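Wesitz estrena en Donard una serie documental sobre los archivos de la crónica negra televisiva

21/05/2025

La productora Wesitz presenta «Sala de visitas», una serie documental de seis episodios dedicada a las entrevistas que la televisión ha hecho a condenados por delitos graves y al uso que se dio después a esas grabaciones. La serie podrá verse en la plataforma Donard, que estrenará los dos primeros capítulos a la vez y publicará los restantes a razón de uno por semana.

El proyecto parte del fondo audiovisual Van Loon, que conserva 61 entrevistas realizadas en centros penitenciarios por distintas cadenas regionales. La mayor parte de ese material se emitió una sola vez, casi siempre en versiones muy recortadas. Wesitz ha tenido acceso a las cintas completas, incluidas las pausas, las negociaciones previas sobre las preguntas y las conversaciones con los funcionarios antes de encender los focos.
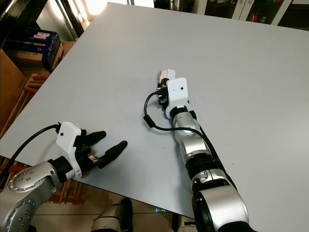 La digitalización comenzó en marzo y ha sido realizada por el laboratorio Sterkness. De las cintas se han obtenido más de 80 horas de imagen y sonido. Varias estaban guardadas sin etiqueta o con la etiqueta de otro programa, y hubo que identificarlas a partir de las hojas de rodaje. En cuatro casos el sonido original se ha perdido y la serie recurre a las transcripciones que conservaba el propio fondo.

Cada episodio dura 40 minutos y se ocupa de un solo caso. El primero reconstruye cómo se pactó una entrevista que la cadena retiró de la parrilla la misma tarde de su emisión, y qué ocurrió con las copias. El segundo trata de un condenado que concedió tres entrevistas a tres programas y dio en cada una una versión distinta de los hechos. El cuarto está contado por entero desde el punto de vista de los familiares de la víctima, que no fueron avisados de la emisión.
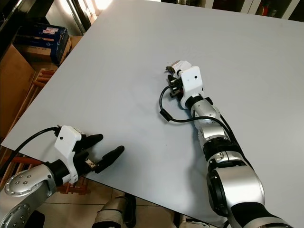

La serie no incluye recreaciones con actores. Tampoco muestra fotografías de los lugares de los hechos ni material forense. Las familias que lo solicitaron pudieron ver los montajes antes de su cierre y pedir cambios — dos de ellas prefirieron que su caso quedara fuera y así se ha hecho. Los fragmentos en los que se menciona a menores se han suprimido.

Junto a las imágenes de archivo se han grabado conversaciones nuevas con periodistas, montadores, abogados y personal de prisiones que participaron en aquellos programas. Algunos no habían vuelto a ver las cintas desde el día del rodaje. 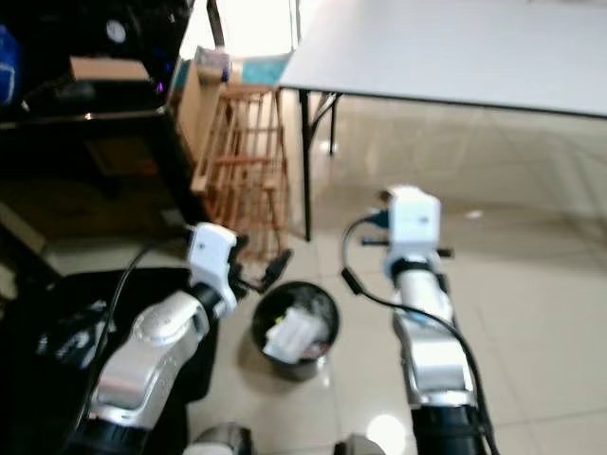

«Sala de visitas» está recomendada para mayores de 18 años. Todos los episodios llevan subtítulos en castellano y audiodescripción, y al final de cada uno se facilitan datos de contacto de servicios de atención a víctimas.

Donard ofrecerá además un pódcast complementario, de acceso gratuito, con las entrevistas que no han entrado en el montaje final. El primer programa se publicará el mismo día que la serie.

Los medios acreditados pueden solicitar el visionado previo de los episodios uno y dos, el dosier y las imágenes promocionales al departamento de comunicación de Wesitz. El contenido de los capítulos tres a seis está embargado hasta su fecha de emisión.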